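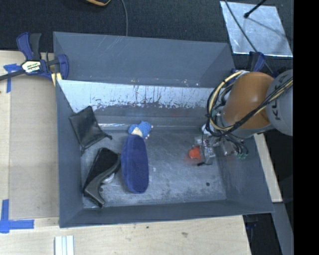
El cajón único, o dónde acaba lo que no tiene sitio

Galería de junio

El método Sternon cabe en una frase: todo lo que no tenga sitio fijo va a un solo recipiente grande, abierto, y lo que nadie reclame en 12 semanas sale de la casa. La frase es gratis. El cuaderno que la acompaña cuesta 60 euros y trae muchas páginas con márgenes anchos. Lo compré, lo leí entero y sigo sin ver qué había en él que no supiera mi abuela, que tenía un baúl en el pasillo y muy mal humor con quien dejaba cosas encima de la mesa.

Aun así, el asunto tiene su interés. Pasé parte del mes mirando cajones ajenos y propios en Bomow, el barrio donde vivo, y apuntando lo que aparece en ellos. Los pies siguientes van en el orden en que los escribí, sin más criterio. Quien busque inspiración decorativa saldrá decepcionado.

El recipiente
Gris, grande, rectangular, de paredes altas e inclinadas. El cuaderno recomienda uno «que dé gusto mirar». Yo prefiero uno que ya tenga arañazos en el fondo y desconchones en la pared, porque a un cajón nuevo se le acaba teniendo respeto y entonces las cosas vuelven a la silla.

El desgaste
Las marcas oscuras y verticales sobre la banda clara de la pared del fondo no salen con jabón. He leído en foros que salen con bicarbonato, con vinagre, con pasta de dientes y con las tres cosas juntas. Probé las tres en otra caja parecida y conseguí una caja parecida que olía a ensalada.

El zapato desparejado
Un clásico. Negro, de tacón alto, tal vez botín, tumbado de lado. En estos cajones el calzado suelto es casi una especie aparte. Sternon dice que se espere al compañero durante el plazo completo. Mi experiencia es que el compañero aparece al día siguiente de tirar el primero, y no hay página del cuaderno que hable de eso.

La bolsa de cordón
Negra, plana, con el cabo del cordón anudado. De todas las cosas que se guardan por si acaso, las bolsas para guardar otras cosas son las más difíciles de discutir. Vienen con unos auriculares, con unas gafas, con un secador de viaje, y se quedan. El método las clasifica como «contenedores auxiliares». Yo las clasifico como bolsas, y tengo demasiadas.

El estuche ovalado
Azul marino, alargado, con costura a un lado. ¿De gafas? Puede ser. Cerrado no dice nada, y por eso dura tanto en el cajón: cada persona de la casa supone que dentro hay algo de otra. Abrirlo llevaría un momento. En mi casa hubo uno parecido que pasó un invierno entero sin que a nadie se le ocurriera levantar la tapa. Estaba vacío.

El muñeco azul
Pequeño, azul vivo, de punto o de peluche, con un trozo color crema. El cuaderno pide «despedirse del objeto con gratitud». No tengo nada contra la gratitud, pero he visto a un niño de cinco años despedirse con gratitud de un peluche y veinte minutos después hubo que bajar al contenedor a buscarlo. Los juguetes blandos deberían quedar fuera de cualquier plazo.

Lo que brilla por debajo
Siempre hay una cosita plateada que asoma junto a otra más grande y que no se sabe qué es hasta que se saca. La mitad de las discusiones sobre orden empiezan ahí. Una arandela, un cierre, el tirador de una cremallera: no se tira, no vaya a ser, y tampoco se guarda en ningún sitio concreto.

El fondo libre
Una teoría del cuaderno que no me creo: si se mantiene despejada la mitad del cajón, «la mente deja de añadir». La mente, en lo que he podido observar, ve un hueco y lo llena. En Bomow conozco un recibidor en el que el cajón se vació un viernes por la mañana y a la hora de cenar ya tenía dentro un paraguas, correo sin abrir y un calabacín.

El cajón de los cables
Pertenece a otra familia y el método lo reconoce, a regañadientes, en una nota al pie. Un cable no tiene aspecto de sobrar. Se parece a todos los demás hasta que se compra un aparato nuevo, y entonces resulta ser el único modelo que no se tiene. Conté los míos para poder protestar con datos: 11. Uso 3.

La etiqueta
Sternon vende también etiquetas. Hay que pegar una a cada objeto con la semana de entrada, y la pega deja un cerco que luego hay que quitar. En un bolso de ante fue una mala idea. En un zapato con la parte baja brillante no quiero imaginármelo. Un papel suelto dentro del cajón hace lo mismo, y si se pierde tampoco pasa nada grave.

La guía rival
La de Staltitz propone lo contrario: nada de cajón común, un recipiente pequeño por persona y revisión semanal. Suena más sensato y lo abandoné antes. La revisión semanal exige que toda la familia esté en casa, despierta y de buen humor a la vez. Además, los objetos de autoría dudosa (el estuche, sin ir más lejos) no tienen dónde caer y terminan en lo alto de la nevera.

La mesa
Un recipiente así, colocado sobre un tablero de madera clara, ocupa media vida. La primera semana impresiona. La segunda ya hay quien come en una esquina. El cuaderno enseña cajones siempre en el suelo, bajo un banco a medida que no explica de dónde sale ni cuánto vale. Ponerlo en alto tiene una ventaja que sí admito: se ve lo que hay dentro sin agacharse, y da cierta vergüenza.

La tienda
McAlister, el bazar de la esquina, tiene recipientes de segunda mano al fondo, detrás de las macetas. Pregunté si la gente los compra por el método. Me dijeron que los compran para los escombros. Salen mucho más baratos que el modelo «de autor», aguantan lo mismo y nadie llora si se rayan. No me hacen descuento por escribir esto, ya lo he preguntado.

La tela y el tacón
Un detalle práctico, por si alguien insiste en seguir adelante. Mezclar calzado con cosas de tela es una costumbre malísima. La suela trae la calle entera, y el peluche la recoge. El cuaderno no dice una palabra al respecto, quizá porque en sus láminas solo hay cestas con mantas dobladas. Una caja de zapatos dentro del cajón lo arregla bastante - fea, pero lo arregla.

El plazo
¿Por qué 12 semanas y no diez, o veinte? He buscado la razón y no la he encontrado. «Es el ciclo natural del apego», pone en la introducción, sin una sola fuente. Un abrigo entra en abril y en julio está condenado, aunque en noviembre haga una falta tremenda. Con los bañadores pasa igual, al revés. Mi propuesta es un año para la ropa y la paciencia que quede para lo demás.

La salida
Vaciar el cajón es la parte que menos se ve en estas galerías y la que da más trabajo. Hay que preguntar por cada cosa, esperar respuesta, volver a preguntar. De lo que salió de mi casa en junio, casi todo fue a la caja de donaciones del mercado, y de ahí volvió un jarrón que mi hermana reconoció y rescató. Está otra vez en el cajón. Empieza a contar de nuevo, supongo.

Lo que sí funciona
Tengo que concederle algo. Desde que hay un sitio acordado para lo perdido, se pregunta menos a gritos por el pasillo. La gente va, mira, remueve un poco y a veces encuentra. No creo que eso valga los 60 euros, y tampoco creo que haga falta darle nombre, pero el cajón se queda donde está, al menos hasta que necesitemos la mesa para comer con visitas.

Si el método les ha funcionado más de una temporada entera, escriban y cuéntenlo. Hasta ahora todos los mensajes entusiastas que he recibido son de gente en su segunda semana.

Compartido 60 veces
11 comentarios

También en esta sección
El armario de la entrada: un mes sin perchas
Cajas apilables Staltitz, y por qué se vuelcan
Qué compré en McAlister y qué devolví
Trasteros de Bomow, primera parte
Doblar calcetines en vertical: crónica de una renuncia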